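Workshop Tips: Mounting and Wiring Inductive Proximity Sensors on a Home Bench

Compiled by Rekha Upadhyay for the Umudo workshop pages. Revised May 22, 2020.

An inductive sensor detects metal only. The rated sensing distance is given for a mild steel target; aluminum and brass reduce it considerably, so check the correction factor on the data sheet before drilling the bracket.

Flush types may be set level with a metal bracket. Non-flush types need a clear zone around the sensing face - the data sheet states how much. Tighten the two lock nuts by hand first, then a quarter turn with a wrench. Overtightening strips the barrel thread.

Keep sensor cable away from motor leads. A gap of 60 mm is adequate on a small bench. Where the two must cross, cross them at a right angle.

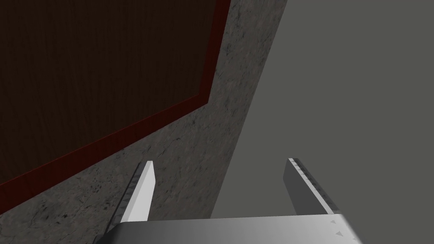
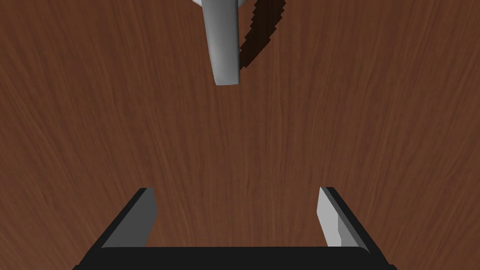
Test every sensor on the bench before it goes on the machine. Connect brown to plus, blue to minus and the load to black, then bring a steel washer slowly toward the face until the indicator changes. Wood does not affect the reading, and a surface with fine dark grain, like the reddish-brown one in the second picture, is suitable for this test. Small screws are hard to find against such grain, so put them in a tray. Mark the switching point with a pencil and repeat with the target moving away. The difference between the two marks is the hysteresis.

For counting pulses, compare the shaft speed with the switching frequency. A sensor rated at 500 Hz will miss pulses from a gear that produces more than that. Vandana Semwal uses a single-tooth target on the Fladstead lathe for this purpose.

Clean the face with a dry cloth. Metal chips left on it can hold the output on.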